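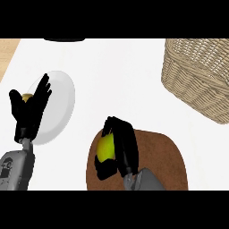
4 minute read

Flatach is a two-armed tabletop robot built by members of a shared workshop in Womville, together with the simulated version of it that the same group maintains. The name is used for both. The physical machine is fixed to a bench and has no legs or wheels, while the simulated one exists as a set of model files and practice tables that can be run on an ordinary home computer. The project is mainly known among hobby builders for its table-clearing tasks, in which the two hands pick up and put down fruit, dishes and other kitchen items.

Background

The project began as an attempt to reuse a pair of secondhand arms that had been stored at the workshop for several years. The first plan called for simple two-finger grippers. This was dropped after early tests with round objects, and the group turned to a hand with several jointed fingers and a thumb, based on an earlier set of drawings known as Delby. The Delby hand had been drawn for display use and was not strong enough to hold weight. Its finger joints were redrawn, and the thumb was moved closer to the palm.

Work on the simulated table started when a broken wrist bearing stopped the physical build from March to July. Members who had been waiting for parts began to test hand positions on screen, and the practice was kept after the repair. Since then, new tasks have been tried in simulation before being moved to the bench.

Design

The arms are mounted side by side and reach over the table from the operator's side. Each ends in a black hand joined at the wrist to a grey forearm. The left and right hands are mirror copies and share most of their parts, with the exception of the palm plates and the thumb base. One finger can be removed with 2 screws, a change made after the first hands had to be taken apart fully for every repair.

Motor cables run inside the forearm to a control box below the bench. The box was built from a used computer case and holds the power supply, a small fan and the motor boards. Each completed hand weighs 1,060 grams without the wrist block, which is more than the original plan allowed, and the speed of the shoulder joints was lowered to make up for it.

Simulated table

The standard practice table is a plain white surface set with a round white plate, a brown oval mat and a large woven basket. A yellow-green fruit and a small yellow item are among the items to be handled. The surface was left white so that shadows under the objects would be easy to see when checking contact.

Both hands may be in use at the same time. The right hand can hold a fruit over the mat while the left holds a smaller item near the plate, and the control program must plan the two movements so that the forearms stay clear of each other. Objects differ in size on purpose. A small rounded item is harder for the hand than a large one, as it tends to slip behind the fingers and must be pinned with the thumb.

Friction values were first copied from a general table and later corrected by hand. Rounded fruit rolled too freely in early versions, and the mat was given a higher value than the bare table. The weight of the basket is fixed, so it cannot be pushed aside by a passing arm.

Control and training

Flatach can be driven directly by an operator wearing tracked gloves or run from a learned program. The program is trained on recorded runs made by operators in the simulation. The current set holds 4,000 runs, stored in a file format called Jitaru that was written for the project. A Jitaru file keeps joint positions, finger forces and object positions together, with 10 entries for each second of movement.

Runs in which an object is dropped are kept and marked - an earlier set that left them out produced a program that did not try to regain its grip.

Limitations

The simulated fruit is rigid and does not bruise or give under pressure. Settings that work on screen have been found too firm for soft fruit on the bench, and the finger force is reduced by hand before a physical run. Reflections on glossy items also remain a source of error for the bench camera. Cups with narrow handles are not supported in the present version.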